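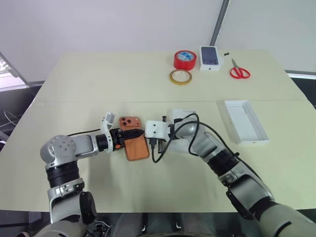

## Phone packing by teleop: plug insertion is eating my evenings

**rubylee_p**

OK so I've finally got both arms going on the phone packing task and I am having way too much fun. Orange phone, black charging cable, white box. I drive the pair with leader arms, one hand each, and record everything while I do it. We're at 81 demos since the weekend before last and I can already feel my hands getting smoother.

The part that hurts is the plug. Left gripper steadies the phone, right gripper brings the connector in, and then I spend forever hunting for the port. Some tries go in sweet. Others I'm poking at the case like I'm trying to wake it up!

Two questions:

1. Do you keep the hunting in your demos, or throw those out and only train on the clean ones?
2. Has anyone had luck moving the arm by hand for the last bit and going back to remote for the rest?

**bela.g**

Love this task. Throw the hunting out. I did a connector job at Brirnach last July with 200 demos, kept everything, and the policy learned to wiggle. It wiggled when it was lined up perfectly. It wiggled in free air. We cut it down to the 89 clean ones, retrained overnight, and it went in far more often.

**loctrieu**

Gotta disagree with Béla. If every demo goes straight in, the robot has never seen what a near miss looks like, and the first time it's a hair off it just leans on the case. Keep the misses, but keep them short. Miss, back off, line up, in. What you don't want is the ten seconds where the operator is thinking.

**bela.g**

Sure, if your operator can do a tidy miss on purpose. Mine couldn't. (Mine was me.)

**loctrieu**

Ha, fair. It takes practice. I do a warm-up session that I never save, then start recording.

**annag_k**

On question 2: yes, and it's great! I grab the wrist, guide it in with the motors soft, and you feel the port edge right through your fingers. You get none of that over the leader arms unless yours push back. The catch is your own hand ends up in the camera view, so I run the same path back afterward with my hands off and save that take.

**rubylee_p**

Ooh, the replay idea is clever. Mine don't push back at all, so I'm going entirely by eye. Trying it tonight.

**hoa.ton**

Replay works if the phone hasn't budged. Ours crept on the tabletop a tiny bit every time we pushed, so the second pass was always off. What are you setting it in?

**rubylee_p**

A shallow pale tray, with the box close by on its right. Left arm backs off and stays open while the right one works over at the box.

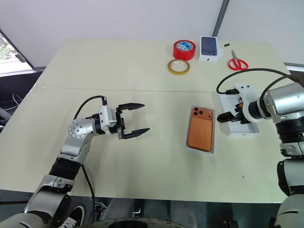 ## Page 2

**hoa.ton**

Nice, then stick that tray down before you record any more. Also vary where the box goes. We left ours in one spot for a whole batch and had to redo it.

**annag_k**

Seconding the box thing. I'd turn it a little between takes too.

**bela.g**

I'd leave it put until the plug works. One headache at a time.

**rubylee_p**

I'm going to side with Hòa on the tray and Béla on the box, for now. Will do a batch Lộc's way with short misses and a batch without, same length, and post both here. So excited to see which one wins!

**loctrieu**

Put me down for the misses.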